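The Color Between Gray and Brown

5 min read

When my wife and I bought the house in Hescombe, the front room was painted in a color which we could not name. She said gray. I said brown. The seller, who had lived with it for a long time, called it "the usual color," and she was surprised that we asked.

In my first language there is one word for this color, and it is the same word we use for a mouse. English has many words and none of them is in daily use. Paint companies call it stone, or mushroom, or driftwood. My neighbor calls it mud. I have lived in English for half of my life now and I still point with my finger when I need it.

I started to pay attention to gray-brown that first winter, and soon I found it everywhere. It is the color of old fence boards, of a field path in a dry July, of the paper bag after the bread has been in it. In our street it is on the doors, the window frames and the lower half of many walls. The house itself was built in 1788, and under the wallpaper in the hall we found the same color again, thin and chalky, with a darker stripe at the height of a chair.

A restorer from the firm Osei came to look at this wall. She scraped a small window in the paint with a scalpel, layer by layer, and wrote her notes on the plaster with a pencil. In her opinion it was common for a painter in such a house to finish his cans by mixing them. White, black, a red earth and some yellow, all together, will nearly always arrive at the same place. So the color may have been an accident which people later learned to ask for by choice. She was careful to say that she could not prove it for our hall.

I like this idea of a color that you arrive at. Most strong colors are easy to lose. Put a little brown in blue and the blue is gone. But gray-brown accepts almost anything. You can add to it for an hour and it will only lean a little, to green or to pink or to violet, and it will still be itself. What changes is how it behaves next to others.
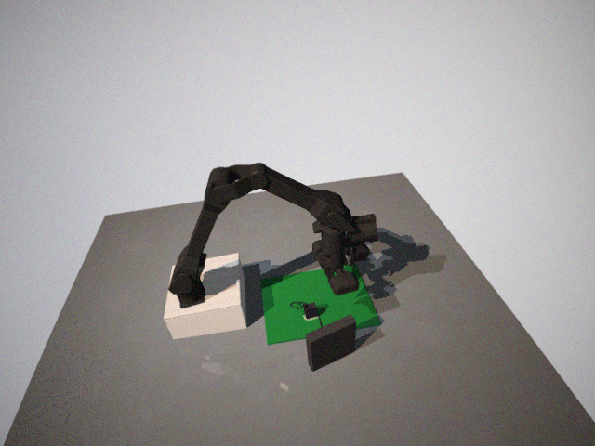
Gray-brown below and a pale blue-gray behind: next to a cool neighbor, the warm side of the color is easier to see.

The effect of neighbors is the thing that makes people unhappy in paint shops. At Vilta, where I bought the paint for our bedroom, the color card has 67 squares in the gray family, and I took home a sample which looked like warm sand. On our wall, beside the cream of the ceiling, it looked like wet cement. I brought it back. The man behind the counter did not look at the can. He asked me which way the window faces.

Ours faces north. He explained that the light from the north is cool for the whole day, and that a gray with only a little red in it will lose this red before breakfast. He advised me to choose a sample that looked too brown in the shop, even ugly. I did as he said, and on the wall it became the sand color that I had wanted from the beginning. In the evening, with the lamp on, it turns to something near cocoa. My wife says that we paid for one paint and received 2.

He also told me to paint a large piece of cardboard and carry it through the room, instead of painting squares on the wall. A square on the wall is always compared with the old paint around it – and you will be rid of the old paint soon, so the comparison is false. I carried my cardboard for a week. I put it behind the bed, beside the wardrobe, flat on the floor. Flat on the floor it was one color and standing up it was another, much darker, though I had painted it from the same can with the same brush.

I asked at the weaving mill in Lendeck if they have the same trouble with wool. They do, and they have an advantage as well. Their gray-brown is never dyed. It comes from the sheep, and they blend the fleeces by eye, a dark one into several light ones, until it matches a piece of old blanket that hangs by the door. The blanket has faded over the years. This means that the cloth has slowly become lighter too, and I saw in their storeroom that a bolt from the oldest shelf is clearly darker than a new one. They know this. They have talked of replacing the blanket, but they would have to decide which bolt is the right color, and there are several opinions.

I bought a length of the newer cloth for curtains. It hangs now in the front room against the paint that we could not name, which we have kept. In the morning the curtains are the browner of the two. After lunch it is the wall. My wife still says gray.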